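Gromo hand-held gripper
Setting up, looking after and repairing your unit

The Gromo is the gripper we wanted for ourselves when we started working with cloth. You hold it, you squeeze, two black fingers close on whatever is in front of them, and the wide lens above records the lot. It weighs very little and comes apart with one driver, and we love it for that!

Part number 271. Made in our Cambridge workshop. This page was last revised in June 2021.

In the box
Gripper body with both fingers fitted
Lens cap and cleaning cloth
Hex driver
2 spare fingertips
Spare trigger spring
Charging lead

First use
Charge the body fully before you switch it on. The light by the trigger goes from amber to green. Take the lens cap off (we have all recorded twenty minutes of black at some point) and open and close the fingers a few times by hand. You should feel one smooth pull from start to finish. If there is a step halfway through the travel, stop and look at the joints before going any further.

Then run the zero routine. Let the fingers open fully, hold the button until it beeps, squeeze until the tips meet, and let go. The whole thing takes less time than reading this paragraph. Do it again whenever you have had the fingers off.

Checking the joints
The fingers move on a small linkage, and the linkage is where all the wear happens. Grip one finger near the tip and wiggle it from side to side. A tiny bit of give is fine. If it clicks, nip up the screw at the outer joint an eighth of a turn and try again. Please don't lean on the driver: the thread is short and the joint will bind long before it feels tight.

Fluff is the other thing. Shirts, towels and blankets all shed, and the fibres wind themselves round the pins. Blow them out with a hand bulb or pick them out with tweezers. We used to recommend a drop of oil afterwards and have changed our minds completely, as it just holds the next lot of fluff in place. Run the joints dry.

Changing a fingertip
Undo the screw in the end of the tip, pull the tip straight off and push the new one on until it seats. Tighten, then zero. Change both sides together, even if only one looks tired, or the tips will meet off centre and thin fabric will slide out sideways.

Marit Strömberg, who builds most of our units, can do a pair in 19 seconds. The rest of us are slower and a good deal more likely to drop the screw.

Picking up cloth
Come in with the fingers pointing down and a little open, press lightly so the fabric rises between the tips, then close. Lift slowly for the first hand's width. Practise on a shirt on a made-up bed, where the soft surface lets the tips sink in slightly. Hard tables are trickier and worth leaving until you have the feel of it.

Blue cloth, on the bed:

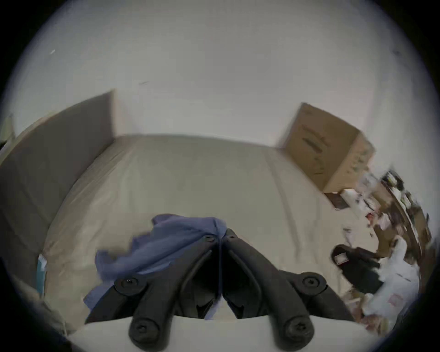
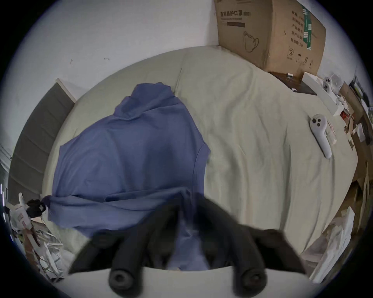
If the grip feels weak after a long session, check the trigger spring before you blame the tips. It sits under the rear cover and lifts out with a fingernail. The Halvorsen mount fits straight on in place of the handle, and the Stomeo carry case takes the gripper with or without it. Repairs we can't talk you through by email come back to the bench in Cambridge. Send the body and both fingers together, and put a note in saying what it was doing when it went wrong.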